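I promised in September that I would write about the small laundry of our home, and now it is December, so let me start before it becomes another year. A thread about socks, small towels and one box.

---

First, the problem. Big things are easy. Shirts go on hangers, trousers go over the back of a chair, sheets are folded by two people with some arguing. But the small things have no place. They travel from the drying rack to the sofa, from the sofa to the bed, and from the bed to the floor.

---

In my family we have a word for this pile which I cannot translate well. It means something like "the small ones who wait." My mother used it for buttons also.

---

When we moved to the flat in Langat I bought a set of cloth drawer dividers from Gendar. They looked very nice in the shop. At home they fell over each time I opened the drawer, and the socks went under them. I sold the set on Usell after one month, to a lady who wanted it for yarn.

---

So now I use an open box with low sides. No lid, no dividers. It lives on the shelf when I am not using it, and on sorting day it comes to the table.

---

Why low sides? I had a deep basket before. In a deep basket you see only the top layer, and everything below is forgotten until you need it. I found winter socks in there in the middle of summer — and one kitchen cloth I had already replaced.

---

My order of work, if somebody wants to try it:

- put the whole pile on the bed first, not on the table
- take out what is still damp and hang it again
- bring only the small things to the box
- roll the towels, leave the socks for last

---

About rolling. I fold the hand towel in half the long way, then roll it from the plain end, so the picture stays on the outside. If you roll from the other end, the nice side is hidden and you have to open it again to know which towel it is. I learned it slowly.

---

The towel with the rabbit I do not iron and do not press flat. It is knitted, and knitted things do not like to be ordered around. A loose roll is enough.

---

From our table, with the fruit tablecloth which my aunt says is too loud:
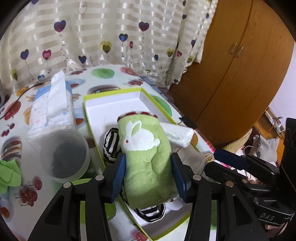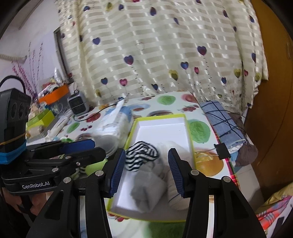
Hamish McIver wrote to me under the earlier posts that he does the opposite: he pairs the socks first, while he still has patience, and does the towels after, because a towel never has a missing partner. He also asked if I keep the single socks or throw them away.

---

Hamish, I thought about your way and I tried it in the evening. It works well if the pile is all socks. With a mixed pile I kept picking up towels and putting them down again, and I lost the sock I was matching. Perhaps it is a question of the person. I will give it one more try next week.

---

To the second question: I keep them. A single sock waits in the box until the next washing day. If the other one does not come by then, it waits again. After the third time it becomes a cloth for dusting the window blinds. You put it over your hand like a glove, and it goes very well between the slats.

---

Striped socks are the easiest to match, if all the stripes in the house are different. Gray ones are the worst. We have gray socks from several years, and each year the gray is a little bit other. In lamp light they are all the same. In the morning one foot is darker than the other foot.

---

For this reason I sort near the window and before lunch. It is the only strict rule I have.

---

Somebody will ask about detergent, because somebody always asks. I use Gerka, the plain one without perfume, and I wash socks at 40 degrees, turned inside out. I know there are people who are strongly against turning them. I turn them because the inside is the part that needs the washing.

---

I do not make a ball from a pair of socks any more. I did it all my life, one cuff pulled over the other. But then the cuff on the outside becomes wide, and this one slides down in the shoe. Now I lay the two socks flat, one on the other, and fold them once or twice. They can open in the drawer, it is true. I accept it.

---

What I do not put in this box: underwear (own drawer), baby things from the neighbors (own bag, because they must go back), and cleaning cloths. The cleaning cloths I keep under the sink, and they never meet the face towels. On this point I am my mother's daughter.

---

One mistake I made at the beginning was to fill the box to the top. It looked like good work, everything together. But then there was no free place to lay a finished pair, and I put the finished pairs on the table next to the box, and later I mixed them back in. Leave a part of the box free. If the pile is large, do it in two rounds.

---

How long does it take? The last time it was around 40 minutes with tea and a radio program, including a phone call from my sister. Without my sister it would be less, but I like to have my hands busy when she tells a long story.

---

My husband says I should put labels. I said no to labels. He has his own system, where he takes the first two socks he finds, and it must be said that he is never late for work.

---

Next I want to write about pillowcases, and how to keep a set inside one of its own pillowcases, so you do not have to look for the parts. I still have to ask my aunt how she makes the corners. If you have a good way to tell gray socks from each other — a small stitch, a color thread, anything — please write it below, I will try it on the next washing day.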